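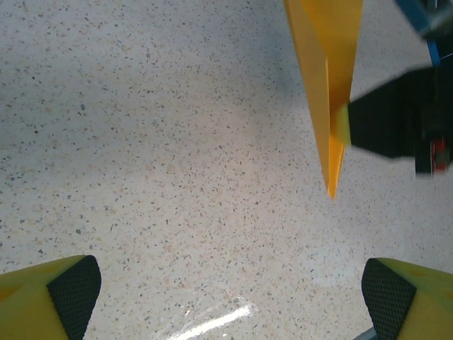

Khôi Ông writes that the old list had the dike drain valve on the last page, and by the time he came to it the truck was already unloading. Could it please go first, before the hoses? Yes, it can. I moved it, and I moved some other items at the same time, so please do not work from the old paper copy anymore.

Print this page | E-mail this page

DIESEL RECEIVING AND STORAGE, WALK-ROUND CHECKLIST
Nodmont depot, version for May

This list is for the two diesel tanks on the yard side and for the receiving bay. It is not for the heating oil tank, which has its own list from Doãn. Do the walk in the order written. Mark each line OK, NOT OK or N/A, and write your initials. An empty line will be treated as not checked.

PART A. Before the truck enters

A1. Dike drain valve closed and locked. Key is on the board in the office.
OK
Comment: Put your hand on the valve and feel it is closed. The indicator on this valve is loose and it can point to "closed" when the valve is a little open. Replacement is ordered from Cutum.

A2. No water standing inside the dike.
NOT OK
Comment: Small water in the north corner after the rain. No oil film on it. Drained by In-ho Ha with the valve open and a person standing there the whole time, then closed and locked again. Please remember that we never drain the dike without a person standing there, also not for a short coffee.

A3. Tank level read by stick and compared with the gauge.
OK
Comment: Gauge and stick agreed on Tank 1. On Tank 2 the gauge shows more than the stick. We take the lower free space for calculating, so in this case we believe the gauge until it is repaired. I know some people prefer to believe always the stick. For an overfill question, please take the number which gives less room.

A4. Free space is enough for the delivery, and the delivery note agrees with the order.
OK
Comment: The safe fill of Tank 2 is 195 barrels. This is the safe fill and it already has the empty space at the top taken off. Two different drivers asked me if they may go "a little over." They may not.

A5. High level alarm tested with the test button. Horn heard in the bay.
OK
Comment: The horn is heard well in the bay but weak behind the pump house. If you stand behind the pump house during unloading, you are standing in the wrong place anyway.

PART B. Receiving bay

B1. Bonding cable clamp clean, cable not broken, clamp bites on bare metal.
NOT OK, then OK
Comment: Paint on the contact point. Cleaned with the wire brush and checked with the meter. This is the second month we find paint there. Jisard painted the rail in spring and their painter was very generous. I wrote to them.

B2. Hose in good condition: no cracks, no soft places, no bulges near the couplings. Test tag is still valid.
OK
Comment: Hose number 3 has a scratch in the cover, no reinforcement showing. Watch it next month. If you can see any of the wire, take it away from service the same hour and hang the red tag.

B3. Coupling gaskets present and not flat.
OK

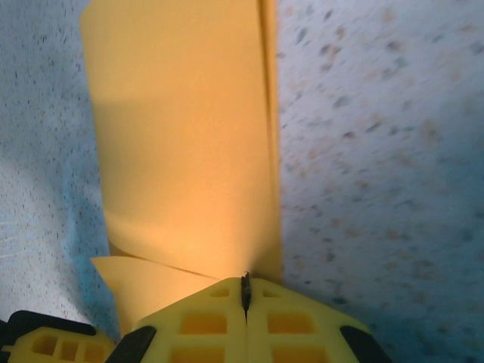

B4. Dry-break couplings close fully when disconnected, with the cap put on.
OK
Comment: The cap of the left coupling was hanging on its chain. A cap on a chain protects nothing from sand. Please put it on also when the next truck is coming "in five minutes."

B5. Emergency stop pressed, pump stops, and the pump does not start again by itself after the button is released.
OK
Comment: Test this with the pump running on recirculation, never with a truck connected.

B6. Spill kit complete. Seal on the lid not broken.
NOT OK
Comment: Seal broken and the kit was missing absorbent pads. If you use from it, this is completely fine, it is why we have it. But write it in the book, so that it can be filled the same day. Now filled and sealed with new seal.

B7. Fire extinguisher: pressure in the green, pin in place, nothing standing in front.
OK
Comment: I moved the hand truck again.

PART C. After unloading

C1. Hose drained to the truck side before disconnecting.
OK

C2. Wait 20 minutes before opening the gauge hatch for the stick reading.
OK
Comment: In-ho Ha asks if the waiting time is needed also for a small delivery. Please keep it for every delivery. One rule is easier to remember than two, and the static charge needs time to go away.

C3. Vents free. Look for nests and insects at the screen.
OK
Comment: Use the platform. The ladder from the workshop is too short for this vent.

C4. Drip tray emptied into the slop drum, drum lid closed.
OK
Comment: The slop drum is nearly full. Pickup is requested from Doãn.

OPEN POINTS FROM THIS WALK

- Indicator on dike drain valve, waiting for part (A1)
- Tank 2 gauge to be calibrated (A3)
- Contact point on bay rail to be kept free of paint (B1)
- Slop drum pickup (C4)

COMMENTS

Khôi Ông: For A3, can we write the stick number and the gauge number both on the form? Now there is only one box.

Reply: Yes. I will add a second box. Until then write both in the same box with a line between.

In-ho Ha: The key for the dike valve has two copies on the board. Which one is correct?

Reply: Both open the lock. I will take one to the safe this afternoon.

Related
Tank 2 gauge: how to read it until the repair
Heating oil tank list (Doãn)
Form 31, spill report
What to tell a driver who arrives before the office opens

Contact the Nodmont depot office | Copyright Nodmont | Back to top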